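Folding a fluffy sweater so it doesn't turn into a lump?
Asked in Laundry & Closets

I have a cream fuzzy one, the looped teddy kind, and I adore it, but folded it's as thick as a pillow and it slides off every pile. I fold on the bed in the evening. How do you all do it? Hanging stretched my last one!
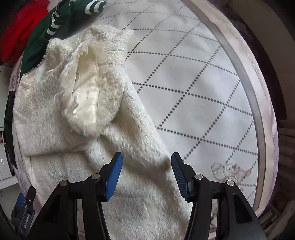

Fluffy knits are my favorite thing to fold, so I'm happy you asked! Lay it flat and smooth it with your palms, no tugging. If there's a smooth lining like the pale one showing at the opening, get that straight first or it bunches up inside. Then sleeves in, sides in, and fold up from the bottom in thirds. Don't press it down, the pile needs the air.
Dorothy Stockdale
5 people found this helpful

Seconding the thirds! I go one step further and stop at a flat rectangle, then stand it on its edge in the drawer like a book.
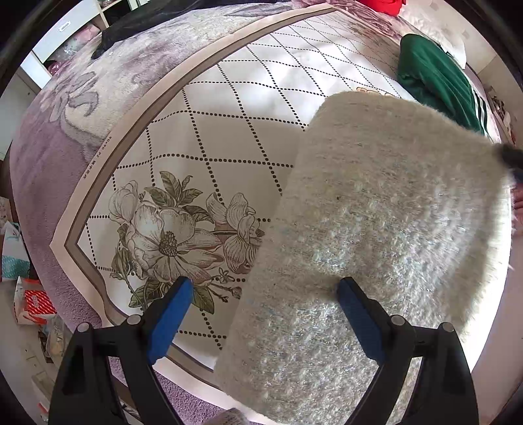 It keeps its shape so much better that way, and you can pull one out without wrecking the rest. Mine live in a Lurnix drawer box and I love it. Leave a little room at the top, and put the fluffy ones next to jeans or something firm so they don't flop over.
Corcombe

i just roll mine. shelf by the door, been fine since May
Govine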